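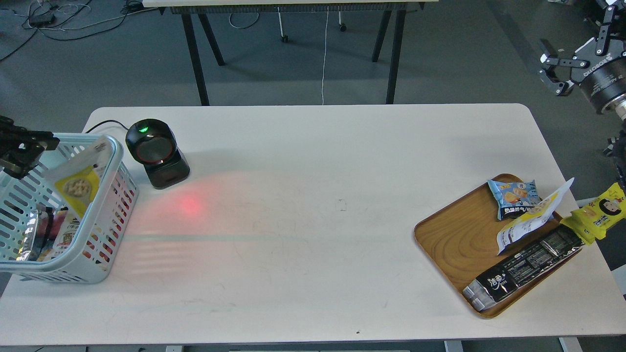 Remell on foot, or how I finally learned where I live

23 September 2019

So I've been walking to the grocery store. I know, stop the presses. But I've lived in Remell for five years and until this past February I had driven there every single time, including the times I only wanted milk, and I'm a little embarrassed about it.

It started when my car needed a new alternator and the shop kept it for 14 days waiting on the part. On the first evening I ate crackers and the end of a jar of olives for dinner. On the second I put on my boots and went out the door, grumbling the whole way down the hill.

The store is a little under a mile off if you cut behind the old Bremness feed building, and longer if you stick to the main road like I did at first. I had no idea there was a cut-through! There's a gap in the hedge, then a gravel path, then a footbridge over the creek with a plate on it that says 1662, which can't be a year (not around here, anyway), so I'm guessing it's a county bridge number. I've asked a few people and gotten a few different answers. If you know, please leave a comment, it's been bugging me for months.

Once I found the path I sort of got hooked. The car came back and I kept walking. I don't do it for the big shop, I'm not hauling cat litter up that hill for anybody, but three or four evenings a week I'll go down for whatever dinner is missing. And what I buy has changed, which I didn't see coming. When you have to carry it home, a watermelon becomes a serious decision. So does soda. I buy a lot more greens and a lot fewer cans, and I've gotten into dried beans in a way that my brother finds very funny.

I do still come home with snacks. They weigh nothing, that's the trouble with them. A bag of chips on the walk back is pretty much free as far as my shoulders are concerned, and half the time it's open before I reach the bridge.

The other thing is that I've met people. Gilberto Villanueva lives in the yellow house at the bottom of the hill, and for five years I only knew him as the guy whose trash cans I swerved around. He grows tomatillos along his south fence and he hands them over the gate in August whether you ask or not. I went home with so many one night that I had to look up what to do with them. (Roast them with an onion and a couple of serranos, throw it all in the blender, salt, lime. That's the whole recipe. It freezes fine.)

My backpack gave out in June – the strap tore right at the seam with a bottle of olive oil inside, and I'm still finding spots on those shoes. I replaced it with a Fledaten, the plain gray one with the roll top, and it's been good so far. It's a bit narrow for a loaf of bread, so the bread goes in last and sideways. I wish it had an outside pocket for keys. Otherwise no complaints.

My friend Hortensia Restrepo walks with me some evenings and she has one of those step counters on her wrist. She says the round trip by the gravel path comes out to some 3000 steps for her, more if we stop in at Todorova for a coffee, and we usually stop in at Todorova for a coffee. They do a walnut roll in the fall that should be back any day now. I checked last night and it wasn't there yet.

I do wonder how I'll feel about all this when it gets dark at five. The path has no lights past the feed building and the footbridge gets slick. I've bought a headlamp, which makes me look like I'm going down a mine to get eggs, and I'm thinking about those rubber things with the little spikes that pull on over your boots. Does anyone have a pair they like? I have wide feet and the ones I tried on at the hardware store popped off at the heel when I took a step.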